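Buying a Cable-Sorting Arm Without Blowing the Budget: Workshop Tips

Quick ones this week. Three of you wrote in about money so it's all money. Typed before the coffee, sorry.

START WITH THE TABLE, NOT THE ARM

Everybody shops for the arm first. Don't. Measure the table. Then measure what goes around it - rails, brackets, the desk for the screen, room for a person to get by behind. We bought ours for the Cunow shop with the arm brochure in one hand and no tape measure. Paid for a second set of rails in April. Dumb.

Write down:
Table length and width.
How far the arm sticks out BEHIND the table. Not in the brochure, call and ask.
Distance to nearest outlet, along the floor, round the legs, not as the crow flies.
Door width. Yes really.

LIST THE JOB BEFORE YOU LIST THE GEAR

One sheet of paper. What gets picked up, where it goes. Ours said "coiled cables, out of a pile, into a tray." That line saved us from a suction kit (coils have holes in them, suction hates holes). If you can't write the job in one line you're not ready to buy, go have lunch.

Olesia Stetsiuk does the buying for our other shop and makes her people do the job by hand for a whole Friday first. Coil, tie, drop in tray, again. Whatever drives them nuts goes at the top of the list. Good trick, costs a day's wages.

THE SMALL STUFF ADDS UP

Budget lines people forget, from my own receipts and yours:
Power strip, a decent one.
Cable ties. Twist ties and zip ties both, the zips for anything that stays put.
Clear tubs. Get clear, you want to see whats left without walking over.
A metal bowl or pan for the odds and ends.
Lamp.
Spare fingertips for the gripper. They wear. Order with the arm, shipping alone is painful later.
Second keyboard. Trust me.

My small stuff came to $846. I'd put down $600. So now I write the number, then go thru the list again with a pencil before I send anything in.

Cables, tubs, lamp, grippers:

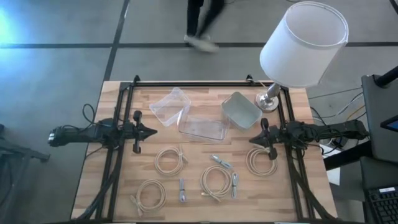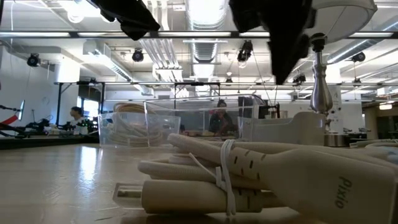
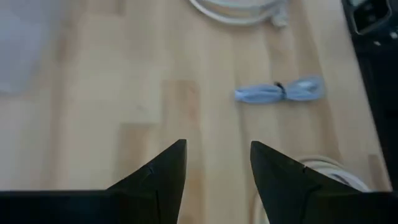 ONE ARM OR TWO

Two arms is not twice the price. It's twice the arm plus more rail, more cable, more floor, and somebody's time to keep them out of each others way. Get a quote for one and a quote for two, same day, same seller, and lay them side by side. Ask what it costs to add the second one next year. Baptiste quoted us that in writing, Kustirell wouldn't, and that pretty much made up our minds.

If your job is mostly lift and drop, one will do. If you need something held while something else happens to it (untangling is the big one) you want two, and you should say so up front. Adding the second later meant drilling the rail again for us.

HANDS VS PINCHERS

Fingered hands look great in the catalog. They also have a lot more bits to go wrong, and you need a place to put one when it's off the arm. Two-finger grippers are cheap, dull, and do soft loopy stuff fine if you coil neatly. Start there. Put the hand on next year's sheet with a question mark.

Brigitta Auer wrote in to say I'm wrong about this and her crew would never go back. Fair enough. She also says she keeps a line in her budget just for hand repairs, so, you know. Read that again before you order.

RENT FIRST IF THEY'LL LET YOU

Flustov does a trial month near us. Ask your own dealer, a lot of them will if you push. Put these in the email:
Does rental money come off the price?
Who pays shipping back?
Whats covered if it gets dropped or jammed?
Is the controller included or is that "extra"?
Get answers in writing. Phone answers evaporate.

During the trial use YOUR stuff. Your tubs, your cables, your bad lighting. The dealer's demo kit is all one color and perfectly stiff. Put out a thick coil, a skinny one, one with a heavy plug on the end that drags. Heavy plugs were what got us.

LIGHTING, CHEAP

Clear plastic plus shiny metal plus overhead tubes = glare, and cameras hate it worse than you do. Before paying for "vision lighting" try a plain lamp with a shade, move it round the table for a morning, tape the spot that works best. Costs next to nothing. If it still won't behave, then go shopping. And buy matte trays if you're buying trays anyway.

FLOOR CABLES

Make a plan for these on paper too. Power one side, data the other if you can. Label BOTH ends before anything gets plugged in. Masking tape and a marker is fine. I have lost whole afternoons to unplugging the wrong gray one. Add a floor cover strip to the budget if anybody walks through there. Around $ - no, skip that, prices are all over, just go look.

Leave slack. An arm at full reach pulls on its own cables and you'll find that out at 4:45 when you want to go home.

WHO'S GOING TO RUN IT

Not a joke line. Somebody's hours go on the sheet. Setup week, then a bit every day for resetting the pile, wiping the table, emptying tubs. We wrote down zero for this the first year. It was 88 hours by the time I added up the time cards, and that's with me forgetting to write down half of mine.

If the same person also answers the phone, count the phone. They will be called away mid-job and come back to a mess.

SHEET ORDER

What I use now, top to bottom. Copy it if you like:
The job, one line
Table and floor measurements
Arm(s), rail, controller
Gripper and spare tips
Small stuff
Lamp
Hours
Shipping both ways
A cushion. Mine is the price of the small stuff over again, yours may be differnt.

Print it, stick it to the wall by the bench, cross things off in pen. Keep the quotes in an envelope taped behind it. I've gone back to that envelope 2 times already this year, once over a bracket that was suposed to be included.

Next week is drill bits, and the glue question from last time, which I still owe you.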